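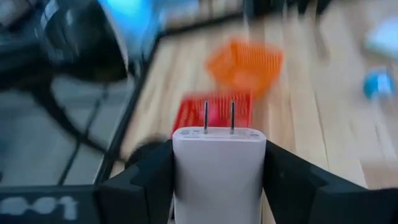
Chargeur mural USB Drukton : le test après un hiver

Publié le 9 juillet 2018

J'ai acheté le Drukton en décembre pour remplacer un Arkside qui chauffait trop à mon goût. Depuis, il sert tous les soirs, d'abord dans la cuisine, puis sur la table de nuit.

Première remarque, la fiche est de type nord-américain et ne se replie pas. Dans un sac, elle raye ce qu'elle touche. Le mien voyage dans une vieille chaussette, faute de mieux. Le Kettunen, un peu plus cher, a une fiche rabattable et c'est son principal avantage.

Charge

Mon téléphone demande un peu plus de 2 heures pour passer de presque vide à 80 %. C'est correct, sans plus. Une tablette branchée le soir est pleine au matin. Pour une batterie externe de grande capacité, il faut de la patience. Le boîtier devient tiède en fin de charge et je n'ai pas relevé de sifflement, même la nuit dans une pièce silencieuse.

Tenue dans la prise

Bonne sur une prise neuve. Sur celle de mon couloir, assez usée, le poids du câble suffit à le faire pencher. Sur une multiprise, il déborde légèrement et gêne une fiche large juste à côté.

Le câble n'est pas fourni. J'utilise un Clekico tressé de 2 mètres, acheté à part, qui tient bien dans le port. Un câble plus ancien y avait du jeu.

Garantie

Un an, sur présentation de la facture. J'ai écrit au service client pour demander si l'adaptateur de voyage était compatible, réponse reçue le lendemain : oui, mais vendu séparément.

Note : 7/10. Je le rachèterais pour la maison, pas pour voyager.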